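Search the list archive
Search

From: Liette Fehr
To: Plustedthorpe Home Cooks
Re: sourdough crackers, how thin?

Gudrun Ruppert wrote:
> Mine came out chewy in the middle again, and the edges were
> nearly black. I used 30 grams of butter and rolled them by hand.
> Do you rest the dough first? And is rye worth trying, or does
> it just get heavy?

Gudrun, yes to rye! I swapped in a third rye flour in October and I haven't gone back. It tastes nutty and a little sour, and the dough is so much easier to roll once it's had a rest in the fridge. I give it 3 hours if I'm home, overnight if I'm not.

Chewy middles drove me nuts too. Roll it until you can see the pattern of the mat through the dough, then go over it once more. I split mine between two trays now — the dark edges were coming from one crowded tray at the back of my oven. Dock it all over with a fork and brush on a very little oil before the salt.
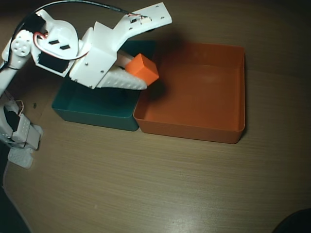 Cheese is the other thing I wanted to rave about. Bohdan brought a batch to the potluck with old cheddar grated right into the dough, and I ate far too many of them standing up. Don't grate it, he told me later, if you want little pockets of it. Cut it into small cubes instead, and press them in after the last roll. They bubble up and go crisp on top. So good! Drop the butter to 20 grams if you do this or they get greasy.

For seeds, I like caraway with the rye and sesame with plain. Vaida uses both together, which I still have to try.

Let us know how the next batch goes — and save me one.

Liette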